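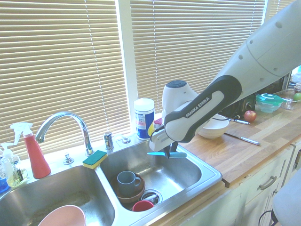 二槽シンクなら片方に水を張って洗い、もう片方ですすげば、水も洗剤も半分で済みますよ。うちは何年もそうしています。

先月の「シンクまわりの小技」にこういうコメントをもらった。理屈はわかる。ただ、半分という数字はどこから来たのだろう。水を張った槽は油のついた皿が入ればすぐ濁り、張り直せばそのぶん水を使う。量が少なくて油気のない日、たとえば朝のマグと小鉢だけなら、たしかに減るかもしれない。カレーの晩に試した私の感想は、面倒が増えた、である。

そんなわけで今回は、よく聞く流しの小技を疑いながら見直してみる。

洗う前の積み方
大きい器にマグを入れ子にして場所を空ける、というのはよく見かける置き方で、私もやる。見た目は片づく。けれど外側の器に汚れた水がたまり、マグの底まで油がまわることがある。入れ子にするなら、先に中身を捨ててざっと流したものだけにしたい。陶器どうしは高台がざらついているものがあるので、薄手の器の上には重ねないほうがいい。

排水口の上に物を置かない
スプーンやへらの柄が排水口にはまっていると、水の引きが悪くなるうえ、ごみ受けの汚れが柄につく。カトラリーは背の高いコップに立てておけ、という助言もあるが、コップが倒れたら同じことだ。私は平皿の上に寝かせて並べる。地味だけれど、いちばん長続きしている。
包丁だけは別扱いにする。泡の下に沈んだ刃ほど嫌なものはない。使ったらその場で洗い、拭いてしまう。これについては疑う余地がない。

スポンジの置き場
二つの槽の間の仕切りは、手が届くのでつい置いてしまう。ところが左右どちらの水はねも受けるので、なかなか乾かない。奥の縁に移せばいいと書いてある本もあったが、平らなところに寝かせているかぎり下の面は湿ったままだと思う。
そこでSkultenerの吸盤つきラックを買ってみた。乾きはよくなった。吸盤は土曜の夜に落ちた。いまは小さな洗濯ばさみで布巾掛けに吊るしてある。見栄えはよくないが、朝にはちゃんと乾いている。
緑の研磨面は焦げつきには頼りになる。樹脂のへらや艶のあるマグ、つや消しでないステンレスには黄色い側を使う。細かい傷は一度ついたら戻らない。 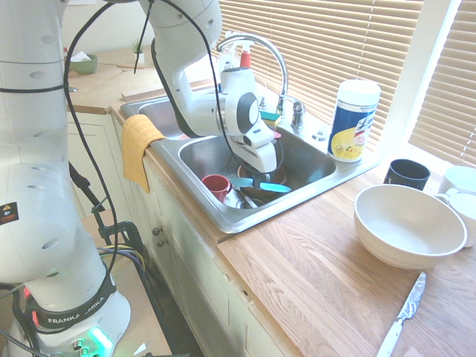 右の槽に赤いマグ、濃い茶色の皿、青緑のへら。スポンジは奥の縁。

洗剤は薄めるべきか
水200ミリリットルに洗剤を小さじ2、という配合が出回っている。Pilgateのポンプボトルに作って使ってみたところ、出しすぎは減った。一方で、薄いと感じてもう一押しするので、得をしたのかどうかはわからない。作り置きは日がたつと頼りなくなる気がして、いまはその日に使うぶんしか作らない。製品の表示に薄め方が書いてあるなら、そちらに従うこと。

つけ置き20分の根拠
どの記事にも20分と書いてあるので、26センチのフライパンで試した。卵のこびりつきは、もっと早く指で動くようになった。ご飯粒のついた茶碗も同じ。反対に、焼き付いたチーズは20分では何も変わらず、へらでこそげてからもう一度湯を入れた。時計を見るより、ときどき触って確かめるほうが早い。木の柄のものと鉄のものは、そもそもつけない。

スプレー類の並べ方
流しの奥にボトルを並べると便利だが、底に水がたまって輪じみになる。Storkelの珪藻土トレーを敷くという手も聞いた。敷いてみたら、今度はトレーの下が濡れていた。結局、ボトルを持ち上げて拭くしかない。数を減らせば拭く手間も減るので、用途の似たスプレーは一本にまとめた。ついでに書いておくと、塩素系と酸性のものは一緒に使わないこと。隣に並べておくのも、急いでいるときの取り違えが怖いので私は避けている。

木の天板がある場合
シンクの横が木だと、水の始末がすべてである。洗った器をじかに伏せると、縁の形に黒ずむ。Swanepoelのオイルを塗れば水をはじくと言われ、塗った直後は水滴が玉になった。しばらくすると、蛇口に近いところから普通の木に戻った。塗るなという話ではないが、塗ったから拭かなくていいと思うと痛い目を見る。継ぎ目に水が残りやすいので、布巾は板目に沿って動かしている。

二槽の使い分けについては、片方をいつも空けておく、というやり方に落ち着いた。鍋の湯を捨てたり野菜を洗ったりするとき、汚れた食器をどかさずに済む。水が半分になったかどうかは、次の検針票が来たら見てみるつもりだ。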